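Dish towels going stiff and not drying anything – what am I doing wrong?

plumbago_hill
Hi all, long time reader, first time starting a thread. I bought a big bundle of striped kitchen towels in August, the Plollent ones, and they were lovely for maybe a month. Now they just push the water around the plate. I wash them at 60 with everything else from the kitchen (my machine is European and only speaks Celsius), regular detergent, a capful of softener, then the dryer. Am I buying bad towels or am I killing them?

gravyboat9
Softener. It's the softener. Stop using it on anything you want to soak up water. It leaves a coating and the cotton can't drink.

Marrowfat
What gravyboat9 said. Run them through twice on hot with no softener, and a cup of white vinegar in the second wash. Mine came back after that, and they were pretty far gone.

tin_colander
I'm going to disagree on the vinegar. I did it for years and the rubber seal on my old Presside washer got gummy and started to leak. Can't prove it was the vinegar, but the new machine doesn't get any. Plain hot water and half the detergent does the same job, it just takes a few more washes.

Marrowfat
A cup now and then isn't going to eat a washer. I've had mine forever and it's fine.

tin_colander
Glad yours is fine! I'm still not doing it.

plumbago_hill
OK so no softener, everybody agrees on that part at least. Next question, and maybe a silly one. How do you all fold these things? I've been doing them in thirds like my bath towels and they turn into a lumpy pile that falls over every time I open the drawer.

olmedo_kitchen
Not silly. Square ones don't want thirds. Lay it flat, pull the corners out so it's really square (mine always come out of the dryer with one corner curled under), fold in half, then half again. Then stand them up in the drawer on the folded edge so you can see them all. I cook for a living and we go through 600 of these a month, and I can fold one in my sleep.

gravyboat9
600!! I own 9 and feel like I'm doing laundry constantly.

wrenandbutter
I don't fold mine at all. Big basket on the counter, toss them in, grab one when you need it. They're going to be wiping up spaghetti sauce, who cares about the creases.

olmedo_kitchen
Fair enough at home. A basket would last me five minutes at work.

Marrowfat
If they're striped, line the stripes up when you fold in half. It's the quickest way to tell if the thing is straight or if you've got a skewed one. Some of the cheap ones are never going to be square, they get cut crooked and after the first wash they turn into a diamond. I had a pack from Onosport (yes, the gym towel people, they did a kitchen line) and every single one did that.

plumbago_hill
Oh that's smart, I never thought of using the stripes. Mine look pretty square to me but I'll check tonight.

wrenandbutter
Dark ones or light ones, by the way? I went charcoal a while back and I'm never going back to white. White shows every tomato.

tin_colander
And dark hides every tomato, so you keep using it when it should be in the wash. I like to see the dirt – then I know.

wrenandbutter
I change mine every day no matter what it looks like, so that doesn't bother me.

olmedo_kitchen
Every day is right. More often if there's raw chicken.

gravyboat9
My vote is gray with a thin stripe. Goes with everything and doesn't look sad after a year.

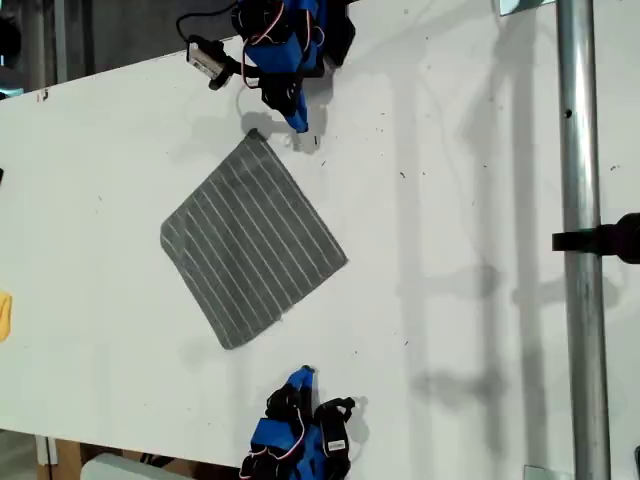 Charcoal with thin white stripes, laid out flat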